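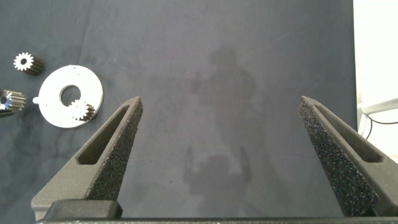 ## Running a gear-picking table at your open day

We ran one of these at the Mirzaei shop on a Sunday in September, and I have been telling people about it ever since! Visitors came in for the cookies and stayed to watch an arm pick up pinions. If your makerspace has an arm and a free afternoon, you can do the same thing. The notes below come from Canan Bayram and me, and from a lot of scribbling on the back of the sign-in sheet.

### What you need

- a small arm with a two-finger gripper (foam on the inner faces of the fingers helps a lot with slick metal teeth)
- a plain, dark, matte cloth
- a few small spur gears and a flat ring plate
- one person to drive and one to talk
- tape for the floor

### 1. Lay the cloth

Pull it smooth, but don't get out the iron. A few creases did us no harm. Gray was great for us: silver gears and a white plate are easy to spot on it, even for someone standing in the second row. Clip the back corners under the table.

### 2. Set out the parts

Start with the gears lying on their sides, loosely grouped toward one edge of the cloth, with open space left in the middle for the fingers to come down. Then put one gear on top of the ring plate. It's the pick everybody leans in for, and kids ask for it again and again.

Keep the spares in a tub. Ours lived in an old Hasico parts bin under the table.

### 3. Slow the arm down

We set the travel speed to 80 millimeters per second for the crowd. The arm can go much faster, but at that pace people can follow the fingers and guess which gear is next (they love guessing, so let them shout it out).

Open the fingers wide before each approach. Close gently, lift, wait a beat, then move.

### 4. Check your light

Do this with people in the room. Shadows fall across the cloth once you have a lamp, an arm and a row of curious heads all in play, and a test in an empty shop won't show you that. Walk around the table while your partner runs a pick. If the parts get hard to see, move the lamp before you start moving the parts.

### 5. Run the show

Eight minutes per group worked well:

1. Let someone hold a gear and feel the teeth.
2. Do two easy picks off the cloth.
3. Do the one off the plate.
4. Take questions with the arm paused.

If a gear slips, say so and try again. Urszula Gajewski had the talking job in the afternoon, and she got her biggest cheer of the day for a third attempt.

### 6. Pack up

Count the gears back into the tub, shake out the cloth and look over the foam for torn bits. Next time I want to try brass gears, and a bigger plate if Canan can find one.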